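Speaker notes: Getting Rid of Books Without Losing Your Mind
Fludham Public Library evening series, December 6, 2010

Opening (keep it short, people are still getting coffee)

Hi everybody, thanks for coming out in the cold. I ran the used book sale in Fludham for 12 years and before that I worked the trade-in counter at Plesau Books, so I've carried a lot of boxes up a lot of stairs. Tonight is for anyone who has more books than shelves. Show of hands? OK, that's most of you!

The big number

When we cleared out my aunt's house in September we filled 64 boxes. I wrote down every title (I know, I know) and the list came to 2,893. She had three copies of the same bread cookbook. She didn't bake.

Pause for laugh. If no laugh, move on fast.

What I want you to take from that story is how long we spent on the first shelf. A whole afternoon! We were reading bits out loud to each other and crying over bus tickets stuck in the pages. By the last room we were doing a full bookcase before lunch. So start with the shelf you care about least. Garage, guest room, the stuff on top of the fridge. Leave the childhood books for the very end, when you're fast and a little bit heartless.

Sorting

I use piles: keep, sell, give, recycle. Some people add a "maybe" pile and I beg you not to. My maybe pile from 1998 is still in my hallway.

Pick a flat surface that isn't your bed, or you'll be moving everything at eleven at night so you can go to sleep. Ask me how I know.

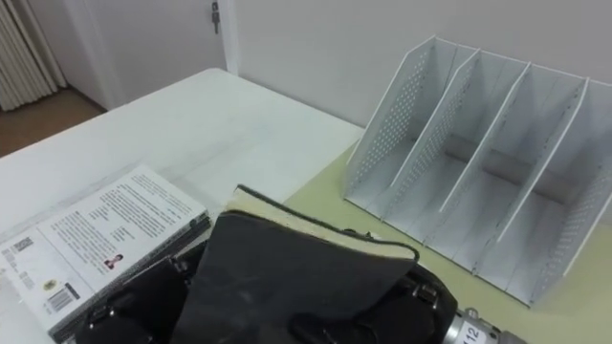
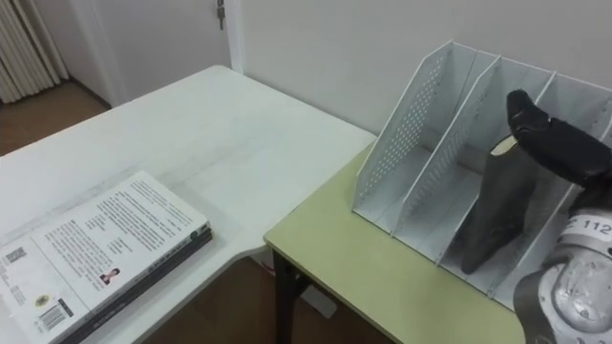
Books and tables

Check for mold before anything comes in the house. Smell it, open it in the middle, look down into the spine. One moldy paperback can ruin a box over a damp winter. If you're on the fence, put it in a paper bag by itself and look again in a couple of weeks.

Selling

OK, money. I'm going to disappoint you here. We sold 1,130 of my aunt's books and the check bought a decent used washing machine. Most hardcover novels bring next to nothing. What did well for us: local history, sewing patterns, repair manuals, anything on trains. Old encyclopedias, please don't even bring them to the car.

Call ahead before you load up. Plesau still takes trade-ins but they'll turn you away if the back room is full. Mirzaei Auctions will look at older things if you send a list first, and they want the publisher and year for each one, so do that part while the book is in your hand.

Giving

Ask what they want first. The Vultenitz school took all our kids' science and none of the picture books, and I'd have guessed the other way around.

Wrap up with handout, mention parking lot closes at nine. Questions. If somebody asks about magazines, say no, then explain.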